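I met Damián Núñez at the Pacheco bakery, where he's been up since before dawn for 30 years. He talks fast – and feeds you faster.

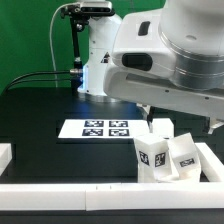
Bread was never the plan. "I wanted to play drums!" he told me. He still thinks in color, and a plain white shape against silver-gray bands is his kind of pretty.

"My rye took 21 tries," he said. 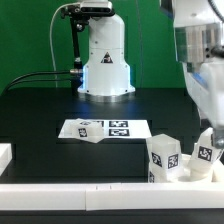

White column, green backdrop

I asked about the sourdough.

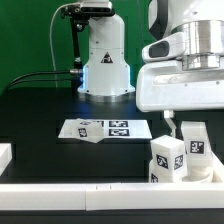 "Feed it and leave it alone," he laughed.

He's 67 and isn't quitting.
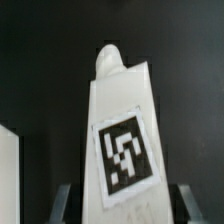 Tall, white and tapered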